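Queue My tickets Purchasing Knowledge base Log out
4 min read

Ticket: sim workstation can't hold real time on sidewalk route, need purchase decision
Opened by: Katsuhiko Sakai
Status: open, waiting on budget
Site: Drirnden

Short version. Grekstead delivery rover, simulated sidewalk route, the one we use for all the route checks before anything goes on a real curb. Runs fine in the menu, runs fine in the parking lot map, falls over as soon as we load the street. Need to know by November if we buy a new card, a whole new box, or rent time somewhere. Logging everything here so I don't have to answer it three times in email.

What we see: sim clock drops behind wall clock, planner starts getting stale camera data, rover brakes for no reason, run gets thrown out. Happens on the stretch with the glass front and the canopy. Trees on the far end too, hydrant and lamp posts along the curb. Ordinary route stuff, nothing we can leave out, the rover has to learn to hold a line between the glass and the street furniture.
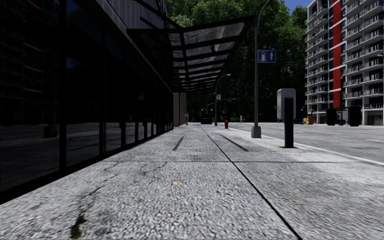 Tried so far:

- driver rolled back one version. No change.
- driver rolled forward again. No change, plus lost my display settings
- closed everything else on the machine incl. the license manager, which then kicked me out of the sim. Dont do that.
- moved the map from the network share to the local disk. Load time way better, frame time the same
- shadows to low. Helps, but then the perception people say the run doesn't count

Memory on the card is the thing. Sits at 90 percent before the rover even spawns, then the cameras come up and it starts swapping textures. You can hear the fans. Single camera OK. All four cameras, no.

Update, morning. Ran the camera tests one by one at different spots, low mount and high mount. The low mount is the worse one for texture load, pavement fills most of the view and it wants the full size texture for it. Dropping the ground texture one step gets us back maybe a third of the headroom. Looks bad up close. Curb detector didn't care, joint detector did – false hits on the seams between slabs.
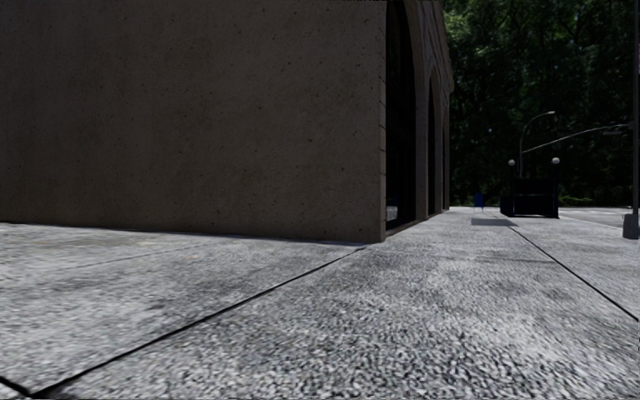

So texture step-down is a workaround for curb runs only. NOT for joint runs. Please write that on the sheet next to the machine, I keep finding it switched on.

Budget side. What's left in the equipment line is not a lot. Options as I see them:

Option A, card only. Biveck quote is good, they have it in stock, but the power supply in the current box is too small so it's card plus supply plus somebody's afternoon. Also the case. The card is long. I measured with a paper template and it touches the drive cage, so drive cage goes.

Option B, new box from Magalhães. Comes built, comes with support, costs nearly double option A. Lead time six weeks from PO. If the PO sits in approval like last time we miss the window.

Option C, rent. 20 hours a week would cover route checks but not regression. Regression alone was 700 runs last quarter. And every run has to push the logs back over our line, which is the slow part already.

Not an option: sharing with the arm cell. They're booked, and their machine doesn't even have the sim installed.

I'd go A now, B in next year's plan. But want to hear it from purchasing before I pull the drive cage out.
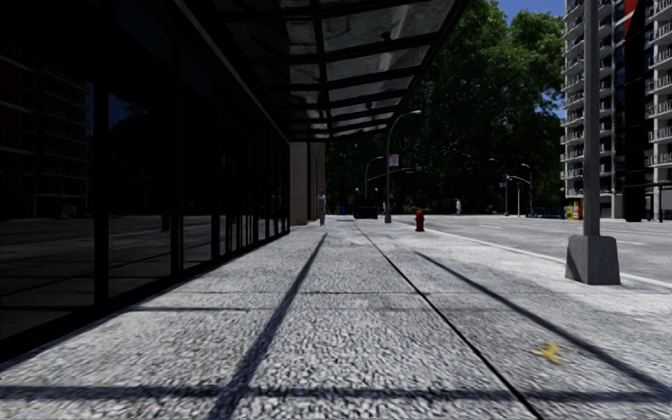
Kimie Fujimoto: Can't approve A as written. You have a card and a supply on there but no line for the second license, and the license goes by card memory size, so a bigger card moves you up a tier. I checked the terms. Ask Biveck for a quote that has the supply on the same page too, otherwise it goes through as two purchases and the second one needs its own signature. B is easier for me on paper, one vendor, one line. What happens to the old box if we do B?

Reply, Sakai: old box goes to log replay, it's fine for that. No rendering, just reading files. Would free up the laptop too.

On the license – didn't know that, thanks. Adds 600 a year. So A is not as cheap as I made it look. Still under B but the gap is smaller, and B has the support contract that A doesn't. Hm.

Asked Biveck for the combined quote. Asked Magalhães if they can do it without the monitor and the keyboard set, we have a closet of those.

Also reran the route at half camera rate while waiting. It completes! Clock stays within limits the whole way down past the canopy, and pedestrians still get picked up, just later than I'd like. Good enough to keep the route team moving, not good enough for sign-off. Settings saved in the shared profile as half_rate_street, pls don't overwrite.

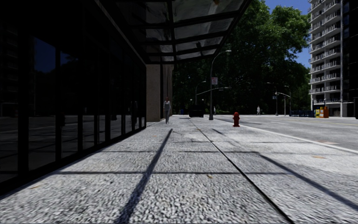
Source: Grekstead route sim, Drirnden

Afternoon. Magalhães came back, they can drop the monitor and keyboard, price comes down a bit, lead time same. Biveck combined quote still not here. Called, left a mesage.

Before anyone signs, things to check on either option:

- outlet. The one behind the bench shares a breaker with the charger cart. New supply at full load and three packs charging, I'm not confident
- room temp. It gets warm in there with the door shut already
- does the sim version we're pinned to even support the newer card. Vendor page says yes, from the next version up. We are not on the next version. Opened a ticket with them, will link it when they give me a number
- who does the install if it's A. I can, but not the week of the route review

Kimie, can you hold the line open till the sim vendor answers? If the answer is no then A and B both need the upgrade first and the numbers change again.

Kimie Fujimoto: Holding it. Send me the upgrade cost the minute you have it, even if it's only verbal. And put the breaker question to facilities in writing, they don't take it by phone anymore.

Sakai: done, facilities request is in. Leaving this open. Meanwhile use half_rate_street for all street runs, texture step-down OFF unless it's curb only.

Contact the help desk | © Grekstead | Back to top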